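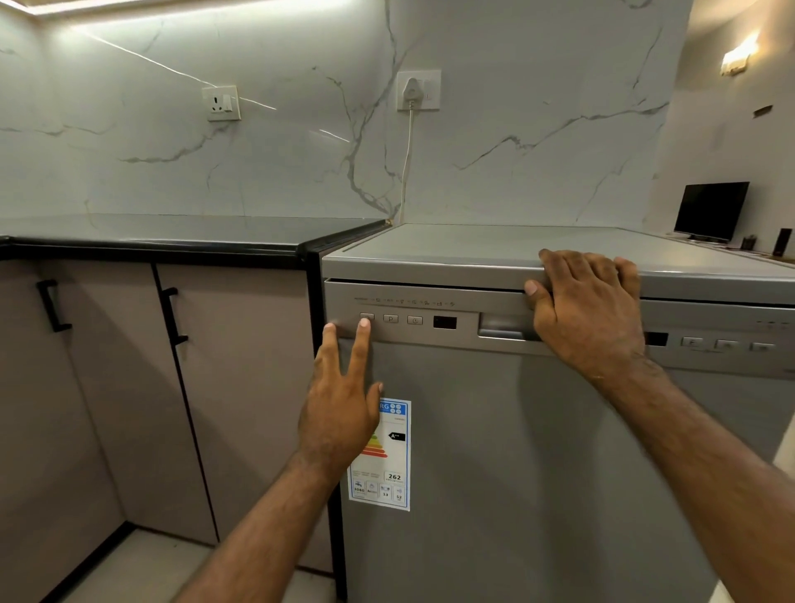 Two hands on a silver-grey dishwasher, one finger on the leftmost button.

Last updated: 9/6/19

My brother-in-law called me during a market selloff last month and asked if he should "get out." I asked him out of what. He didn't know! He has a retirement account, it has funds in it, the funds have stocks in them, and the TV in the break room had been red all afternoon. That was the whole case for selling.

I'm not picking on him, because I've done the same thing with more spreadsheets. Back when I owned Cropper shares (I had 396 of them, an odd number I got to by buying a little every time I had a good week) I watched the price drop for 19 trading days with barely a bounce. On the last of those days I sold the lot before lunch. I felt great for one evening. By the following November the stock was well above where I'd bailed, and I was still telling people at dinner that I'd been "prudent."

So I have a bone to pick with the way we talk about a bad day on the market, and I mean the words themselves. Stocks are "battered." Investors "flee." Money "pours out" of one thing and "floods into" another, as if there were a burst pipe somewhere. But every share that got sold that day got bought by somebody. For each person fleeing there was a person on the other side of the trade, maybe a bored pension fund manager eating a sandwich, who thought the price looked fine. You never see that headline, and I understand why, it would be a terrible headline. I still think it would do people a lot of good to read it once in a while.

The other thing that bugs me is the reason. There always has to be one by the closing bell. Tariffs, the bond market, some central banker who paused too long in the middle of a sentence. I once read two wrap-ups of the same session, and one said shares fell on worries that rates would stay high while the other said shares fell on worries about why rates might be cut. Both writers sounded completely sure of themselves. I don't think either was lying. I think they had a deadline and a number with a minus sign in front of it.

My friend Nafula Mwaipopo spent years on the sales desk at Stitham, and she told me the phones were always busiest on the days when there was the least to say. Clients wanted a story. If she said "prices moved, we don't really know why," they'd call somebody else, so she gave them a story. She's out of the business now and keeps nearly everything in one dull index fund at Neder, and she looks at it when the statement comes. I asked if she ever gets tempted to peek and she said sure, the same way she gets tempted by gas station donuts.

Now, the pushback, which I get every time I bring this up. Some drops are real. Prornent was real! I know people who held on to that one all the way down because somebody like me told them to stay calm, and one of them put in $2,000 and got $800 back. I don't have a slick answer to that. Sitting tight with a broad fund and sitting tight with a single company that's running out of cash are very different bets, and we use the same soothing voice for both. If I could change one thing about the advice people get in a rough week, it would be that. Ask what the person owns before telling them to hang in there.

That's more or less what I did with my brother-in-law. We pulled up his account together, and it took us longer to reset his password than to look at what was in it. Broad fund, some bonds, twenty-odd years until he needs any of it. He left it alone. Then he asked me if he should buy gold, and we were on the phone for another hour.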